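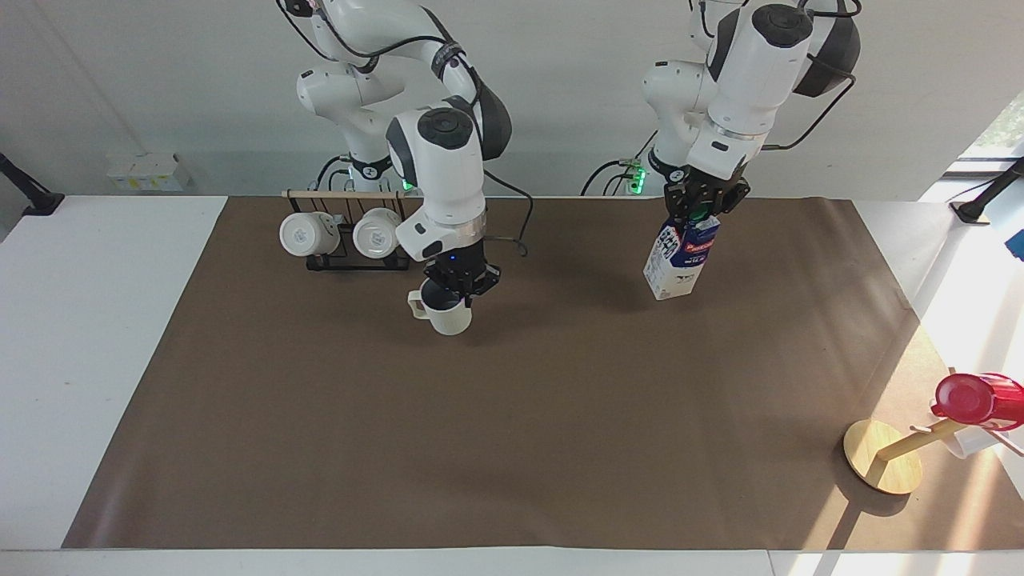 Progress report to the Brornby fund
Two-arm tabletop cell, Stisari workshop
Prepared by Graziella Fontana
February 11, 2022

Period covered

This report covers the work since the December report. The grant pays for setup and upkeep of one cell with two arms on a shared table, and for the hours of one technician, Settimio Lo Presti. Ettore Piras wrote the section on calibration. Spending is at the end.

Condition of the cell

Both arms are in service. The cell logged 1131 hours of powered time by the end of the period. It was out of use for 6 working days, four of them for the wrist repair described below and two for the change of table covering.

The table is covered with brown paper matting. We used to work on the bare white top, but it reflected too much daylight from the window side and the overhead view washed out in the afternoon. The paper creases and picks up scuffs, and Settimio replaces it when the marks start to show up in the object detection. One roll has lasted the whole period. Sun still reaches the right side of the table for part of the day. A blind has been ordered through Longo and has not been delivered.

Wrist repair, right arm

In December the right gripper began to lose its connection during long moves. The fault came and went, and the controller log gave only a timeout. Settimio swapped the gripper from the left arm to the right and the fault stayed with the right arm, which ruled out the gripper itself. He then found a worn section in the thin wire at the wrist, where it had been tied too tightly and was bending at the same point on each rotation.

The wire was replaced and given a longer free loop. The heavier cable on the outside of each arm was also retied with more slack at the elbow. There have been no dropouts since the repair. We now check both wires by hand at the start of each week, with the power off.

Gripper fingers

The black two-finger grippers are the same on both arms. Finger pads wear fastest when gripping ceramic. The right arm does most of the mug work, taking a mug by the rim with its fingers inside the opening, and its pads were changed twice. The left arm handles the milk carton by the gabled top and is still on its first set. We plan to swap the jobs between arms next period so that wear evens out.

Calibration

The arms are calibrated to each other and to the table after any change to a base, wrist or mount. Ettore shortened the procedure from a half day to 20 minutes by leaving the clamps on the table edges in place and marking their positions. Earlier, each clamp was taken off for cleaning and never went back quite where it had been.

Fixtures such as the mug rack and the wooden bottle stand are not fastened down. Their positions are checked before each session against a printed sheet. We tried fastening the rack in December and went back to the sheet, since the tape tore the paper.

Open items

The left arm shows a slight drift in its base joint after several hours of running. It is within the limit we set, but it has grown since the last report. Ingvar Oddsson from Wallonum will look at it on his next visit. If the joint has to be exchanged, the cell will run on one arm for part of the next period.

The maintenance log is still kept on paper. Fiorella Valentini is moving it to a shared file and has entered everything up to the end of December.

Spending

Parts and consumables came to 3762 euros, against the amount approved for the period. The largest item was a spare gripper, bought after the wrist fault so that the next one can be traced without taking the other arm out of use. Finger pads, wire and paper make up the remainder. The blind is not included and will appear in the next report. We are not asking for any change to the budget.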